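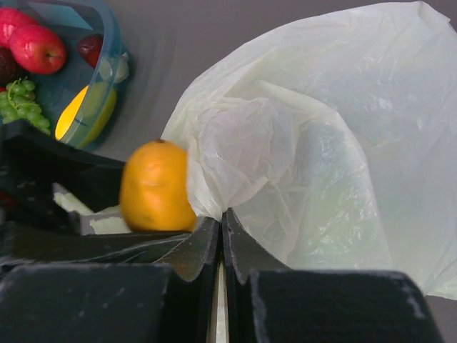 Winter fruit and the bag drawer

I love January fruit! Anything orange and a bit dimpled goes straight into my basket at the Kilstead market, and then home in one of those thin, pale crinkly bags – which I keep, every single one.
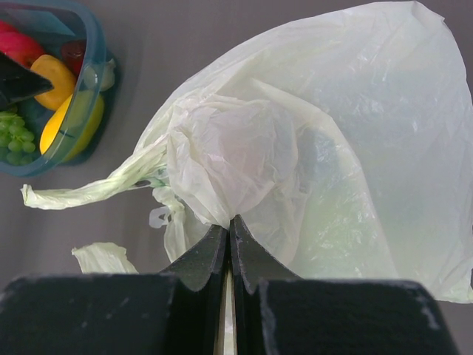

Doolan

My new rule is to flatten the bag, smooth out the handles and fold it in three. The bunched-up middle always fights back, but it's so satisfying! I had 69 in the drawer in December, and now they all fit in one shoebox – with room for more.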